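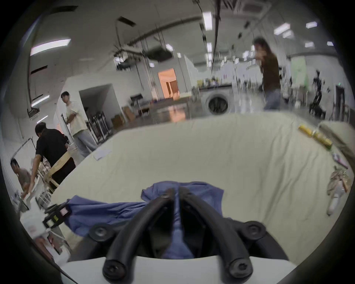 Teaching hands that are not there

Cloth is the enemy. Ask anyone who works with robots and you will hear some version of this sentence. A cup has a handle, and the handle stays where the designer put it. A blue cloth thrown on a sheet has no handle and no fixed front or back, and when you pinch it in one place it changes shape in all the others.

At Nunthorpe, a research workshop with a high ceiling full of cables and ducts, the group of Soledad Herrero has spent the last months on this one problem. Their method is called Bido, and its main idea is easy to tell. The robot arm is left out of the lesson. A person takes the gripper in the hand, walks to the table and does the work: picks up the cloth, shakes it, lays it down, folds it. A camera on the tool records what the gripper meets. Later, a program learns from these recordings, and only then does an arm try the same job.

"Before, we were moving the arm with joysticks," says Herrero. "For one fold we needed so much time that people became angry with the towel. With the tool in your hand you feel the cloth pull. You correct yourself without thinking, and the correction is the part we want to record."

The fingers of the tool are black and curved, like two hooks that bend toward each other. Olga Pastor, the mechanical engineer of the group, drew them after a long fight with flat fingers. Flat fingers, she explains, must come to the cloth at a good angle, and on a table there is often no good angle. The curved ones can reach down from above and gather a fold between the tips. They are not elegant and they take more than they need. But they rarely come back with nothing, and for a machine that learns from examples this matters more.

The set of recordings now has 878 demonstrations, made by 9 people. Kheri Bakilana, who trains the models, first believed that one very good teacher would be enough. He asked Maite Nieto, the most patient folder in the group, to record 33 sessions alone. The model that came out of them was neat and a little helpless. It had never seen a bad grasp, so when it made one it simply continued, folding a cloth that it did not hold anymore.

When the recordings of the others were added, with their hesitations and second attempts, the model began to let go and try again. Bakilana shows me the two versions side by side on his laptop. The second is slower. It goes down, takes a corner, loses it, goes up a little and goes down again - very much like a tired person in front of the laundry.

There are limits, and the group speaks about them freely. The arm manages small and medium pieces of one color. Garments with sleeves still end badly, and a light cloth on a light sheet confuses the model more than Bakilana would like. The learning also depends on how the room looks. In December the team changed the lamps over one table, and for 3 days the arm grasped too high, always by the same small distance, until new recordings were made under the new light.

Olaia Soler joined the project from Cordero, a company that cleans linen for hotels, and she brings a different kind of patience. In her former work, she says, a person feeds the folding machine by hand the whole day, and finding the corner is the part that hurts the shoulders. She does not expect an arm in that place soon. For the moment she would be glad if it could take one napkin from a pile without taking two.

The next version of the tool, named Mondine, will have a softer surface on the fingertips. Pastor has already a drawer of candidates, most of them cut by hand. Herrero wants to test them first on the old blue cloths, which everybody in the group knows too well by now, and after that on shirts.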